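Grorkeddale Bingo Hall

Grorkeddale Bingo Hall is a small gaming and bingo hall out on the Prusumwood road, and I've been keeping up this entry for it since I moved to the area.
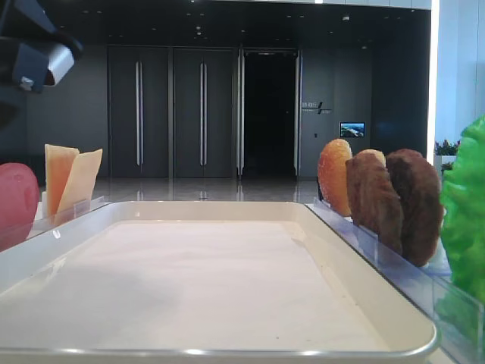
Khoa Hà wrote in to tell me the hall had slot machines well before it had bingo, and I've fixed the history part to match (thank you, Khoa!). The machines came first, 70 of them, and the bingo room got added on the north side once the Rahimi family took over the lease.

Today the bingo room seats 286, and I can tell you it fills up fast in October when the big jackpot nights start. Doors open at 3 in the afternoon, early games are cheap, and the late session has a top prize of $200 on regular nights. The players' card is called Grultelus, don't ask me how to say it! You earn points on the machines and spend them on bingo packs or at the snack counter.

There's no hotel, but parking is free and RVs can stay overnight in the back lot. Smoking is allowed on the machine side only. The bingo room has been smoke-free since the remodel, and the door between the two stays shut during games.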